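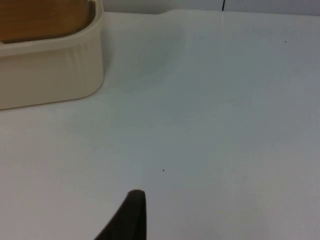 Figure 1. The right-hand end of the box on the white table.

Household Storage Project: Bread Keeping in a Roll-Top Box
Submitted by Ilídio Carrilho, Hellwood
January 23, 2022

1. Purpose
The purpose of this project was to determine whether a roll-top bread box keeps a cut loaf in better condition than a paper bag left on the counter. The project also considered how easily such a box can be placed, opened and cleaned in a small kitchen. The work began in November and was limited to one design of box, referred to in this report as the Kaloretti.

2. The box
The box consists of two parts, a shallow plastic base and a ribbed lid with a domed shape.
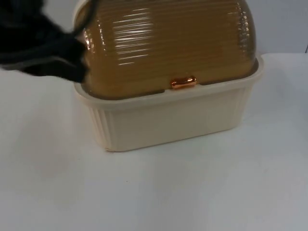 The two parts were assessed separately. The base was judged on stability and on the ease of removing crumbs. The lid was judged on the effort needed to open it with one hand while holding a loaf in the other. Ribs are harder to wipe than a flat wall, and the time needed for cleaning was recorded for each part. The lid required 90 seconds and the base 27.

3. Method
Two loaves were bought from the Mota bakery on the same morning. A piece of 200 grams was cut from each. One piece was placed in the box and the other in a paper bag, and both were weighed again every eight hours. The room was kept closed between weighings, and no other food was stored nearby.

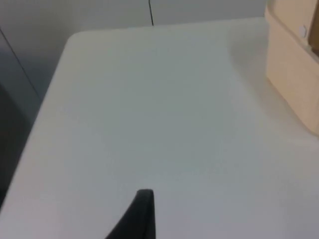 Placement was given its own section in the work plan, as members of the group had disagreed on it. The Sesham guidelines followed in our course ask that a storage item be tested where it can be reached freely. A plain white table with rounded corners was accepted for this purpose — crumbs show up well on it, and there is no pattern to confuse the eye. The distance from the box to the table edge was noted before each session.

4. Results and discussion
The piece kept in the box lost less weight than the piece in the bag. The crust, however, softened sooner in the box, and two members of the group preferred the bread from the bag on the first day. The group did not agree on which result should count for more, and both are reported here.
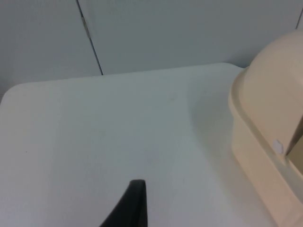 Martim Teixeira commented on the draft that a softer crust should not be recorded as a fault, as many households toast their bread in any case. He also asked that the weighing be repeated with a whole loaf, which would be closer to ordinary use. The first remark has been noted in the results table. The second will be taken up in the next stage of the project, together with a trial using rolls.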